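4.3 Setting the standby color and adjusting the panel

This section covers the Renunar desk display after it has been mounted and connected to power. If the display is still in its box, go back to section 4.1. Section 4.2 explains how to pair the display with the Idby hub, and you need to finish that first.

You will need:
the display, mounted and switched on
the Idby hub, within the same room
the soft cloth from the accessory bag
the four-digit code from the label on the back of the hub

Before you start

Let the display run for at least 8 minutes. Colors shift slightly while the panel warms up, and any adjustment made too early will look wrong later in the day. Close the blinds if sunlight falls directly on the screen. Room lighting can stay on.

CAUTION: Do not press on the panel with your fingers or lean the display face down to reach the rear buttons. The buttons can be worked by feel from either side.

Opening the settings menu

1. Press and hold the rear menu button until the settings menu opens.
2. Use the up and down buttons to move to Display, then press the menu button once.
3. Enter the hub code. The digits are hidden as you type. If you make a mistake, hold the down button to clear the line.
4. Select Picture and wait for the sliders to load.

The menu closes by itself after 90 seconds without a button press. Changes you have made but not saved are dropped when this happens.

NOTE: If the menu opens in the wrong language, select the globe symbol at the bottom of the list. The language setting belongs to the display and is not copied from the hub, so a second display has to be changed separately.

Brightness and contrast

5. Set Brightness first. Start at the middle of the slider and lower it until a blank white page is comfortable to look at next to a sheet of paper on your desk.
6. Set Contrast. Raise it one step at a time. Stop when light gray text on a white page starts to fade, then go back one step.
7. Select Save. The word Saved shows briefly at the top of the menu.

Red level

Most displays leave the factory with the red level a little high. Strong reds then run together, and a darker red beside a brighter one can be hard to tell apart. Open any picture with more than one shade of red in it before you go on.

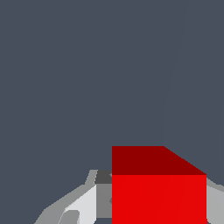
8. Go to Picture, then Color, then Red. Lower the slider slowly and watch the darker shade. It should stay clearly red without turning brown.
9. Compare with skin tones in a photo you know well. If faces look gray or greenish, you have gone too far. Raise the slider by one step.
10. Select Save.

Green and blue rarely need adjusting. If you do change them, write down the old values first. There is no undo for single sliders, and Reset Picture returns everything to the factory values, including brightness and contrast.

Choosing a standby color

The standby color fills the screen when the display is on but nothing is being sent to it. Black is the default.

11. Go to Display, then Standby.
12. Choose Solid. The Clock option works only with hub software 2 or later.
13. Pick a color from the grid and press the menu button to confirm.
14. Set the delay. With the delay at zero, the standby color comes on as soon as the signal stops, including the short gap when a laptop changes resolution.

CAUTION: Bright standby colors left on overnight will shorten the life of the panel. If the display is in a room that is locked after work, use black or turn on Night Off and set it to the time the room closes.

Saving the settings to the hub

Settings are held in the display until you copy them to the hub. Copy them if you plan to move the display or connect another one of the same size.

15. Go to System, then Copy to Hub.
16. Type a short name for the settings. Letters and numbers only, no spaces.
17. Wait for the light on the hub to stop blinking. Do not unplug either unit while it blinks.

If the light keeps blinking for more than a few minutes, turn the display off at the rear switch, leave the hub alone, and repeat from step 15.

Messages you may see

Code 211: The hub did not answer. Check that the hub is plugged in and move it closer to the display. If the message comes back, pair the two units again as described in section 4.2.

Name in use: Settings with this name are already on the hub. Choose another name or delete the old settings first.

Locked: Someone else has the menu open through the hub. Wait for them to finish.

Cleaning after setup

Turn the display off and let it cool. Wipe the panel with the dry cloth, working from top to bottom. For marks that stay, dampen a corner of the cloth with plain water. Never spray anything onto the screen, and do not use window cleaner or alcohol wipes.

Continue with section 4.4, Connecting a second display.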